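Plukdale Community Pantry
Progress report to the Adebisi Fund
Dec 15, 2022

The pantry has now been open for 9 months and the second part of the grant has been spent as agreed. We have given out 1000 food parcels, against a target of 800 for the year. Most went to households in Plukdale itself, with 200 going to Narnico by van.

The cold store was fitted in April. It lets us take milk and cheese from the wholesaler, which we had to turn down before. Electricity costs are higher than budgeted and we have moved money from the printing line to cover them. 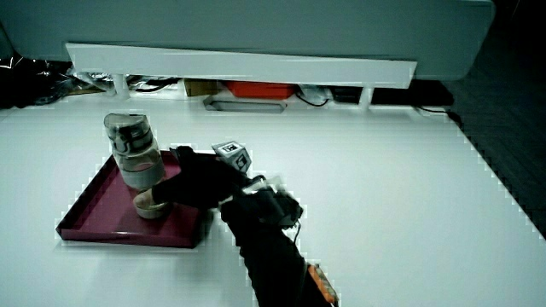 A clear lidded jar on a dark red tray.

Three people have finished the food hygiene course. Joonas Lappalainen has taken over the stock records and the old paper forms are no longer in use.

Still to do: repairs to the rear door, and a new lease on the Clutis Road unit. The landlord has sent a draft and we are waiting for advice on the service charge.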